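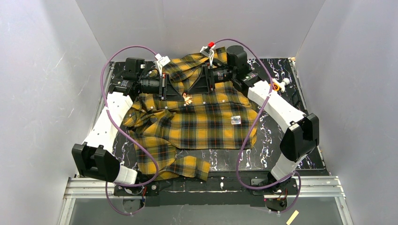 ONDLEY – Kovby, the secondhand clothing store on Chiang Street, will start selling men's and women's shirts folded on open shelves in February, ending its long practice of keeping nearly everything on hangers.

The change affects button-front shirts in cotton and cotton blends, including the plaid shirts that make up a large part of the store's winter stock. Dresses, jackets and silk blouses will stay on the rails.

Wenche Viklund, who manages the store, said the rails had been overfull since early fall. Customers had complained that they could not push the clothes apart far enough to see what was there, and shirts were slipping to the floor and being stepped on.

"We were washing some of them twice before they sold," Viklund said. "A shelf is cheaper than a rail and it holds more."

A trial in the back half of the store ran for five weeks. Staff put 176 shirts on shelves by size and left the rest hanging. Viklund said the folded shirts sold faster in medium and large, while the smallest sizes did about the same either way. Extra-large was harder to judge, as the store had few of them to begin with.

The trial also showed where the extra work would be. Shirts that come in by the bag are often balled up or inside out, with one sleeve caught in the body. Each has to be laid out flat, checked for stains and missing buttons, and then folded to the same width as the others in its stack. Shirts that customers have unfolded to look at have to be done again, usually several times a day.

Junpei Hoshino, who handles the sorting at Kovby, wrote the one-page guide now taped up by the worktable. It asks staff to button the collar and every second button below it, turn the shirt face down, smooth the back from the middle out, and bring in one side at a time with the sleeve laid straight down over it. The hem then goes up to meet the collar in two folds.

Plaid shirts get a line of their own in the guide. Hoshino said the pattern helps if the folder pays attention to it, as a dark band can be used as a guide for a straight edge. It also shows every mistake.

"With a plain blue shirt you can be a bit off and it still looks fine on the shelf," he said. "With a big check, one crooked fold and the whole stack looks like it's leaning."

Sleeves are the most common problem, he added. Cuffs that stick out past the edge of the body catch on the shirt above when someone pulls from the middle of the pile. The guide tells staff to turn a long sleeve back at the elbow.

Stacks will be kept to 12 shirts. Anything higher tended to topple during the trial, and customers rarely looked below the first few.

Size tags are another change. Until now the store used plastic rings on the hangers, which will no longer work for most of the shirts. A small card will be tucked into the collar, with the size and the price in large print. Shirts that have lost their original label will be measured across the chest and put with the nearest size.

The shelving was built by Sterkenari, a joinery on the east side of town, and cost the store $2,000 including installation. Viklund said the money came from last year's sales. Prices will not go up to cover it. Most shirts will remain in the lower price bracket, with a separate shelf for those that still have the store tags on.

The old rails from the front room have been sold to a bridal shop, apart from two that will be used for coats.

Some regular customers have asked for the hangers to stay. One concern is that folded shirts are harder to compare by length, and Viklund said there would be an empty table next to the shelves where people can spread a shirt out before deciding. They will not be expected to fold it again. A basket at the end of the table is meant for anything that has been opened up.

Kovby will close at noon on the day before the new layout opens so that staff can move the stock. Bags of clothing can still be dropped off at the side door that afternoon until 5 p.m. The store asks that donated shirts be washed and dry, with the pockets emptied. There is no need to fold them first.

Shirts with torn seams or missing buttons are also accepted, if they are packed in a separate bag. They are mended in the store when time allows – spare buttons in any color are welcome at the counter.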